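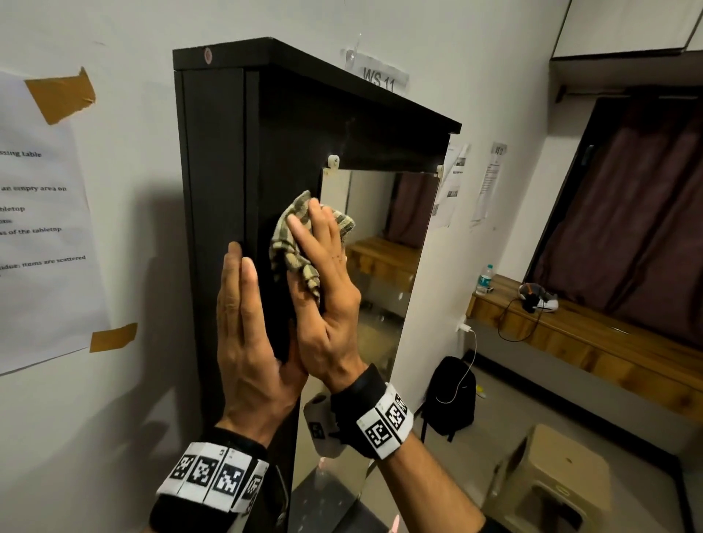 May, 7:40 in the morning. Wiping tasks again today, cabinet and wardrobe. Target for the block is 80 accepted episodes. The Nava sheet wants one hand bracing the furniture and the other on the cloth for the upright cabinet, with the wipe kept along the edge for its full length. My bracing hand keeps wandering. Last week's policy learned that habit from me and let go of the panel halfway through a stroke, so I am holding a flat palm until the cloth leaves the surface.

Wrist tags checked against the calibration log before starting. Tracking fine at chest height. Down near the floor it gets worse, with both wrists turned in and the tags facing each other. Kirnby say their new solver handles it. I will believe that when the replay on the arm matches my hand path.

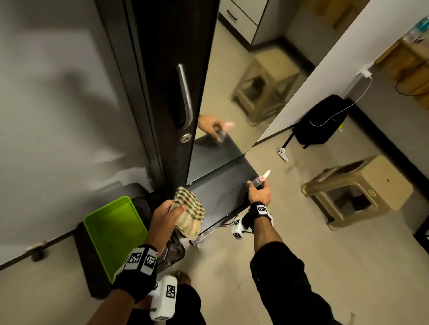

The spray step is the hard one. Sprays are short, and finger motion is the weakest channel we record. I have started holding the bottle still for a moment before each spray – it gives the segmenter a clean boundary and costs 2 seconds. Slower demonstrations have replayed better all month anyway.

Cloth is still the open question. It never folds the same way twice, and the model has to cope with that. Total so far is under the 3,000 that Stotetti asked for, and I would rather add new cloths than more hours with the same ones. Wrote that in the notes for the Drorkudberg call.

Knees sore. Upload running, 365 files in the queue. Recheck the left strap before the next block.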